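24 September 2018

Robot club is back, and we've got 17 kids this term! Team Tullard has its line follower doing full laps again - so good to watch - and team Protport has rewritten its turning code for the third time since February.

The new rule is that every team keeps a logbook on paper. Sketches, sensor readings, all the wrong guesses. I love a good logbook, and the orange notebooks were marked down from 40 Rs to 20 Rs.
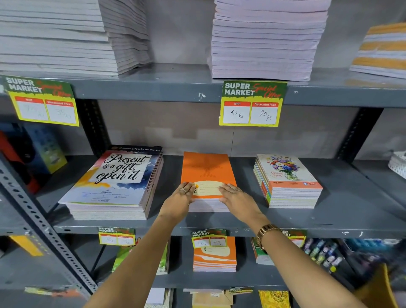
Rodrigo Bustamante commented that his lot kept theirs in a spreadsheet and lost 2 weeks of motor tests, so he's all for paper.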